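Rendwood Community Help
Kitchen & Table > Packing up food

Best order for packing a shared lunch table into one big bag?
Asked by Amnuay Intarasuk
Viewed 953 times

Hi all! I love a long lunch where everything is out at once and people just pick at it, and since May I've been putting one on at our workroom in Hollero. The eating part is great. The packing up is where I fall apart. I have one large shopping bag (white and red, woven, silver lining inside) and it has to take whatever is left, and I always seem to end up with something soft at the bottom and something hard on top of it.

The table also has things that live there: a desk lamp, a box of tissues, and a big dark gray mat. On the mat you get the usual mix, like a bowl piled high with something red, a clear clamshell with two compartments, and some loose small stuff. The tomatoes are my enemy. They roll into the other half of the clamshell every single time.

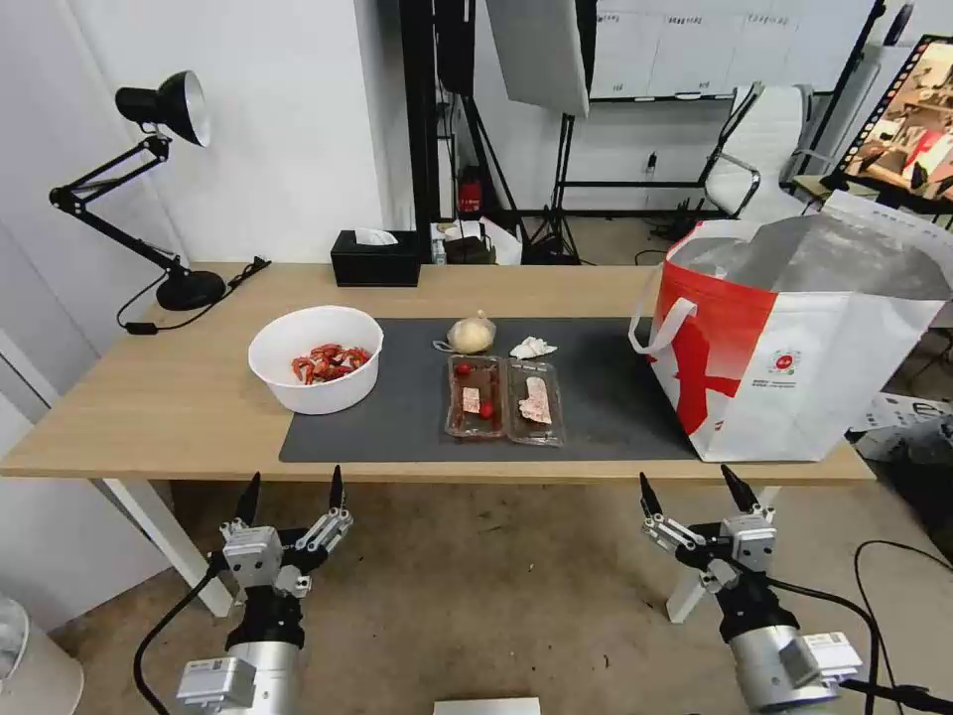 What I've tried so far

Big things first. It sounds right, but the bowl is wide and then everything else leans on it at a slant.

Small things first. Fast and very satisfying, and then I can't find any of them later without emptying the bag.

Everything in its own little bag. Works beautifully! I hate how many bags I go through, though.

So what order do you pack in, and does the bowl go in the bag at all? The walk home is long enough for things to shift. I'd also love to hear how people stop a tall soft bag from folding in on itself while they load it.

Anselmo Macedo
2000 points

Oh, this is my favorite kind of problem. I pack up after a supper club and have done it wrong in every way you list.

Leave the bag where it stands and open it properly before you touch any food. I mean really open – push your hand down into the corners so the bottom goes flat. If you use a liner bag, pull its edge over the top of the big bag so it can't slide down inside. Then clear the table from the side nearest the bag and work outward. You stop reaching over things, and the table gets emptier in a way that feels wonderful.
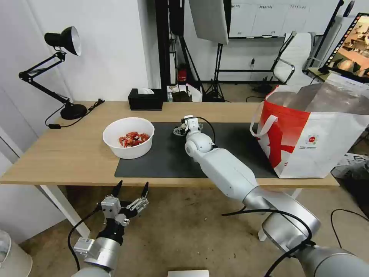
My order goes like this. Flat and firm at the bottom, so closed clamshells go down first, level, lid up. If there's a second one, stack it right on top. Next come the round things that can take a little weight, tucked around the sides like packing material. Bread and buns wait until nearly the end. A bun in plastic wrap will survive almost anything except a jar, so give it the top layer and let it enjoy the view!

For the tomatoes, fold a clean paper napkin into a thick strip and lay it along the divider before you shut the lid. Mine stay put all the way home.

Used tissues go in the trash before you start. I put this in because I once carried a crumpled one home with the cheese.

When you're done, lift by both handles together and hold the bag just clear of the table for a second. If it swings to one side, set it down and move one heavy thing across. You can feel it right away.

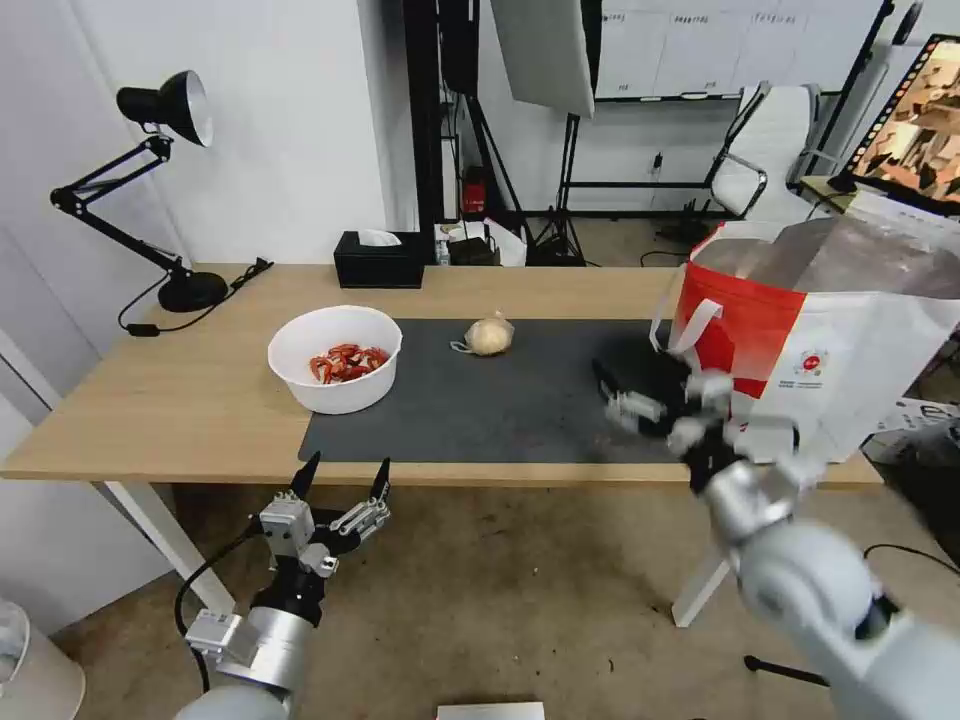 Red and white bag held by the handles over the mat.

About the bowl: I carry mine separately, with a plate on top and a dish towel tied around both. An open bowl inside a tall bag is a gamble, and I have lost that gamble with coleslaw. If you must put it in, tip the food into a lidded box and use the empty bowl upside down over the buns. It makes a great little roof.

Last, wipe the mat where it is, then lift it and wipe the wood underneath. Crumbs get under there like you wouldn't believe. The lamp and tissues can stay – slide them to the back before lunch next time and you'll have more room for food anyway.

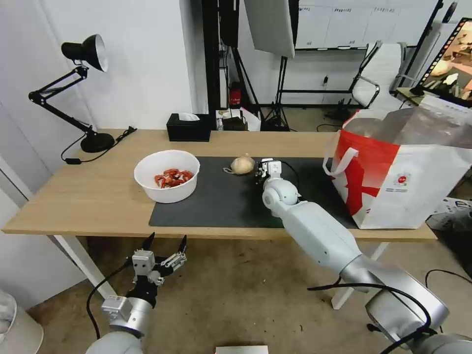 Amnuay Intarasuk: The upside-down bowl! I tried it this afternoon and the buns came home perfectly round. Do you do anything different with garlic and onions? I don't want my bread tasting of them.

Anselmo Macedo: Paper bag, top folded over twice, down one side on its own. Never in with the bread. So glad the roof worked!

hajji_lane
159 points

just put it all in boxes that are the same size. I got a set of Lovik ones and never think about order anymore. also keep a piece of stiff cardboard cut to fit the bottom of the bag, fixes the folding thing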